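The ceiling in the back room

We have lived in this flat since January and I have hardly mentioned the back room on here, mainly because for the first few months it was full of boxes. The boxes are now gone, apart from two of winter clothes and one marked KITCHEN MISC that I am ignoring. With the floor clear I started looking up, and there is more to sort out on the ceiling than on the walls.

The room is at the Premton Road end of the building and gets the light in the morning. It will be a workroom for me and a spare room when my sister comes. The walls are fine for now. I washed them down with sugar soap on Sunday and filled the holes where the last people had shelves. There were a lot of holes. I used ready-mixed filler, let it go off overnight and sanded it the next evening with the window open. The filler shrank in the bigger ones and I had to go over them again.

The ceiling is plain and a bit off-white, which I don't mind. What I do mind is the specks. There are a few small dark ones and some marks, and once I had noticed them I saw them every time I went in. I tried a damp microfibre cloth on a broom head. It took off some dust and a cobweb and left the specks where they were. I then tried a bit of diluted washing-up liquid on one spot near the door, which left a cleaner patch with the speck still in it. So now there is a clean patch as well.

Then there is the stripe. On one side of the room part of the ceiling is boxed out, also white, and a wide dark red stripe runs along the edge of it in an S-shaped curve, down to near the corner where the ceiling meets the wall. It was there when we viewed the place. The agent called it "a feature". I asked the neighbour below, Tarık Kozan, whether his flat had one too, and he said his had been blue and he painted over it the week he moved in. He thinks the same decorator went through the whole building. He also said it took him 4 coats.

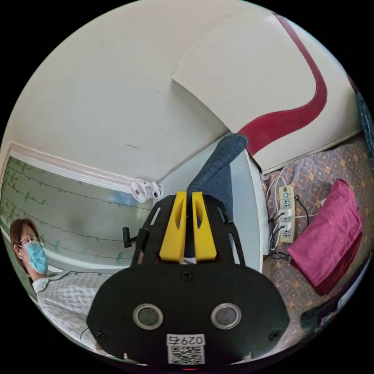

Keeping it or covering it

I have gone back and forth on this. My first thought was to cover it straight away, partly because dark red is not a colour I would choose and partly because it doesn't go with the green chair, and the green chair is staying. But the curve itself is nicely done and it gives the room something to look at when you are lying down, which is what a guest will be doing in there most of the time. My sister has voted for keeping it. She sees it three times a year.

For now the plan is to do the white first and leave the red until last. If the room looks good with fresh white next to it, the stripe stays. If not, I will have the right paint out anyway.

Paint and bits

I bought a 10 litre tub of Vindik matt white, far too much for one small room, but the hall will need doing after. I also got a stain-blocking primer from the Quinlan shop on the corner, to dab on the specks before the main coat. The man in there said to do each one separately and let it dry properly or it would come through again. I have no idea what the specks are. They don't smear and they haven't spread since I started watching them, so I am not worried about damp.

Other things on the list:

Low-tack masking tape for along the red edge. It is a curve, so I will have to do it in short lengths.
A longer pole for the roller. The one I have is meant for walls and my shoulders know it.
Dust sheets. I have one, and an old duvet cover that can be the other.
A small angled brush for the boxed-out part.

Order of work

Primer on the marks one evening after work. First coat the following morning while the light is good, then leave it all day with the door shut. Second coat the day after. I want the bed in there before my sister arrives, and the smell gone before the bed goes in.

I had a look at what a decorator would charge and closed the page again. It is one ceiling and I have done ceilings before, at the old flat in Wenis Street, where I got more on my glasses than I did on the plaster.

I'll put up another post when the first coat is on. The KITCHEN MISC box is still in the hall if anyone is missing a garlic press.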